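Mein November mit der Wolle

November 2018

Seit drei Wochen spinne ich. Also richtig, mit Handspindel, und ich kann gar nicht mehr aufhören! Angefangen hat es im Juli in Schottland, als ich bei Kirsty McAlister in der Werkstatt stand und eigentlich nur zwei Knäuel für Socken kaufen wollte. Sie drückte mir eine Spindel in die Hand, dazu ein Büschel Shetland-Vlies, und meinte, ich solle einfach mal ziehen. Mein erster Faden war an manchen Stellen so dick wie mein kleiner Finger und an anderen so dünn, dass er sofort riss. Ich fand ihn wunderschön. Er liegt heute noch auf meinem Schreibtisch.

Zu Hause blieb die Spindel dann erst einmal bis in den Herbst in der Tasche liegen (der Garten, die Zwetschgen, ihr kennt das). Aber seit es abends um fünf dunkel wird, sitze ich auf dem Sofa, die Füße unter der Decke, und lasse das Ding kreisen. Mein Lieblingsvlies im Moment heißt Trevaskis, ein Kammzug in einem ganz warmen Graubraun, den ich auf dem Wollmarkt entdeckt habe. Er riecht noch ein bisschen nach Schaf und läuft fast von allein durch die Finger. Ich habe gleich fünf Stränge mitgenommen und auf dem Heimweg im Zug schon die ersten Fasern auseinandergezupft, sehr zur Freude der Dame gegenüber, die mir dann von der Spinnstube ihrer Großmutter erzählt hat.

Was mich am meisten begeistert: wie unterschiedlich Wolle sein kann. Ich stricke seit meiner Schulzeit und dachte, ich kenne mich aus. Von wegen! Im Laden greift man nach Farbe und Lauflänge, und das war's. Wenn man die Faser aber selbst in der Hand hat, merkt man plötzlich, dass Bluefaced Leicester fast seidig glänzt, während das Vlies vom Milchschafhof im Nachbarort richtig federt und sich beim Ausziehen ein wenig wehrt. Merino rutscht mir noch ständig weg. Da brauche ich mehr Drall, als ich gefühlsmäßig geben würde, und wenn ich nicht aufpasse, saust die Spindel auf den Boden und rollt unter den Schrank.

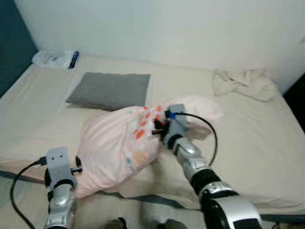

Beim Färben bin ich inzwischen auch gelandet, natürlich. Krapp, Birkenblätter, Zwiebelschalen - die halbe Küche steht voller Gläser, und in der Speisekammer weicht ein Strang in Alaunbeize vor sich hin. Am meisten Spaß macht mir Krapp, weil man aus demselben Topf mehrmals färben kann und jeder Zug heller wird. Der erste kam in einem satten Ziegelrot heraus, der zweite lachsfarben, und beim dritten war ich sicher, dass nichts mehr passiert. Dann hing der Strang auf dem Balkon und hatte so ein blasses Rosa, genau wie das Kissen oben auf dem Foto! Neben ungefärbtem Naturweiß sieht das herrlich aus, und ich weiß auch schon, dass daraus Pulswärmer werden, im Wechsel gestreift, mit einer schmalen Kante in Ziegelrot.

Für alle, die gefragt haben, womit ich arbeite: Die Spindel ist eine Kopfspindel namens Flisex, 26 Gramm schwer, aus Ahorn. Für den Anfang war mir das fast zu leicht, inzwischen liebe ich sie. Für dickere Garne habe ich mir noch die Skesach geliehen, die deutlich behäbiger dreht und mir dadurch mehr Zeit zum Ausziehen lässt. Wer gerade erst anfängt, dem würde ich zu so einer gemütlichen raten. Und nehmt euch ein Vlies mit mittellanger Faser und spart euch das Merino für später auf!

Verzwirnt habe ich auch schon, zweifädig, vom Knäuel weg. Das erste Garn war ein einziges Gekringel, weil ich vor lauter Eifer viel zu viel Zwirndrall hineingegeben hatte. Nach dem Entspannungsbad und ein paar kräftigen Schlägen gegen den Badewannenrand hing es dann erstaunlich gerade über der Duschstange. Daraus habe ich gleich eine Maschenprobe gestrickt, Nadelstärke vier, kraus rechts. Sie ist krumm und ein bisschen kratzig, und ich habe sie trotzdem jedem gezeigt, der zur Tür hereinkam.

Mein großes Ziel für den Winter ist ein Tuch, komplett aus eigener Wolle. Das Muster habe ich schon ausgesucht, ein einfaches Dreieckstuch mit Lochkante, und ausgerechnet, dass ich 3000 Meter Einzelfaden dafür spinnen muss. Der Trevaskis wird die Hauptfarbe, und für die Kante probiere ich am Wochenende eine neue Runde Birkenblätter mit einem Schuss Eisen. Falls jemand von euch Erfahrung mit Eisen auf Shetland hat, schreibt mir bitte, wie viel ihr nehmt!

Zuletzt im Blog
Zwetschgenmus aus dem Ofen
Socken für große Füße: meine liebste Ferse
Drei Tage auf den Shetlands
Zwiebelschalen sammeln, aber richtig
Wollmarkt im Regen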